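4. Adding a donated collection to the Jelstead catalog

1. Open Accessions and enter the donor's name as it appears on the deed of gift.
2. Type the box count. The field stops at 215, whatever the sales sheet claims.
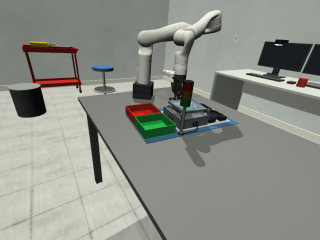 3. Pick a subject term. Auto-suggest is supposed to know women's history – check every term it offers.

Note: Scope notes over 600 characters get trimmed without warning.

Caution: "Undo import" does not restore closed files. Export first.

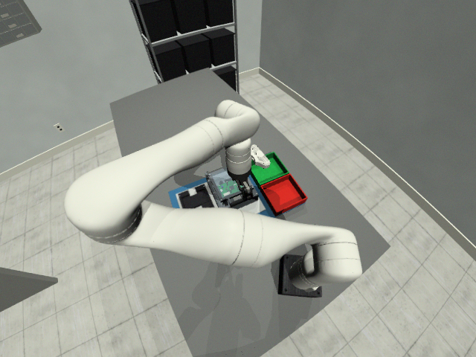
Fig. 7. Robot arm over a long table.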